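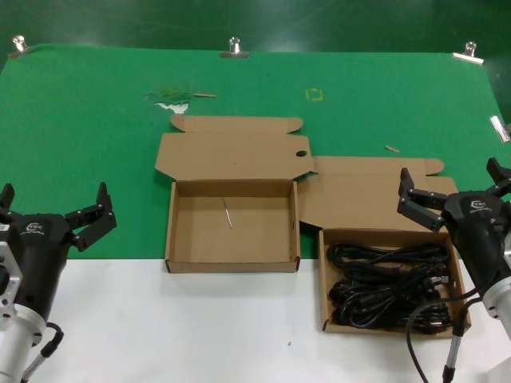
*the tuck-flap boxes, open, on the green mat*

Re: [ponside-swap] mailer boxes for the May seed swap

Quick one, on my way out the door.

> Are we still doing padded envelopes this year? I had up to 30 packets arrive
> crushed last time and the beans were the worst of it. Also who is
> ordering, and can it be the same place as before? Hinds was slow.

No envelopes. Boxes this time - plain brown cardboard, lid attached, flaps tuck in at the front. Go together without tape but please tape them anyway, one strip across the front edge.

Ordering: me. Not Hinds. Prisard had them cheaper if we took 400, so I took 400. Should be plenty for May and probably the fall round too. They're flat packed, pickup from the Skerska store on Mill Street, side door, ask for the swap pile.

Packing, same as always mostly:

- paper packets only, no plastic bags, the seed sweats
- variety name AND year on every packet. "tomato, red" is not a name
- beans and peas at the bottom, lettuce and poppies on top
- fill the gaps with newspaper so nothing rattles
- no squash unless you hand pollinated. we had this argument allready

> And is the list limit still one box each?

2 boxes each now. If you want more, wait till the end and see whats left over. Last year's total was 565 packets and we had way too much kale, so if you're thinking of sending kale - maybe don't. Short on: peppers, anything climbing, early carrots, dill.

Postage is on you both ways, put the return label inside the lid. Loose stamps get lost.

Still need somebody with a dry spare room for the week of sorting. Mine has a leak. Reply on list please, not to me direct, I lose those.

Ponside swap list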